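Writing for Humor, Unit 4 handout: The "Funny Fails" List
Posted in: Course Notes, Web Writing | April
By the course instructor

We use cookies to remember your preferences. Accept | Manage settings

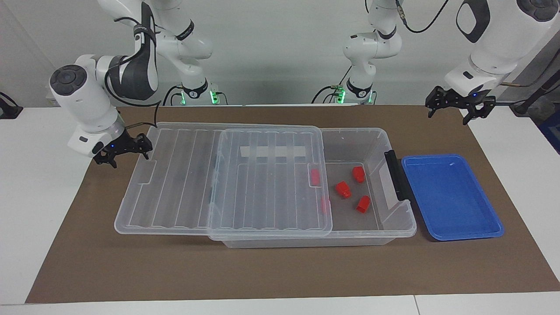

A list of funny mistakes is the easiest thing on the web to write and one of the hardest to write well. Most are padding. The writer finds two good items, needs eleven, and fills the gap with anything slightly crooked. Before you defend a weak item, ask what the reader is supposed to catch. A misprinted menu has a right version and a wrong version, and the laugh lives in the distance between them. Two white robot arms reaching down over brown paper have no wrong version, so a caption like "When both your coworkers want the same sandwich" has to do all the work alone. I don't think it manages.

Terms for this unit

Slip: a small error with a large effect on meaning. A missing letter, a bad line break.
Staged slip: an error made on purpose to get shared. Assume more of these than you'd like.
Rescue caption: a line that tells readers an item is funny when it isn't.

Case: the Sillness bakery sign

The sign read "Fresh bread, baked by hand since tomorrow." It ran on Zikik and was picked up by Meltance, which claimed 3,827 shares. I have my doubts about that number, and bigger doubts about the sign. The lettering was neat, the error was perfect, and the bakery's web address sat right under it. Could be a real slip. I would not bet lunch on it.

Does it matter if it's staged? Some of you said no last time, a joke is a joke. Maybe. But the introduction promised honest mistakes, and readers who smell a setup stop trusting the other ten items too.

Watch the introduction

Cut any opening that says we all make mistakes. Readers know. Also cut "hilarious," "epic" and anything in all caps. If the items are good they don't need the help, and if they're bad it makes things worse.

For next class

Read the Pawlak list in the course folder. Mark each item S (slip), ST (staged) or R (rescued by its caption). Then write 2 captions of your own, twelve words or fewer, with no exclamation points. Bring a printed copy.

Get new course notes by email. Unsubscribe at any time.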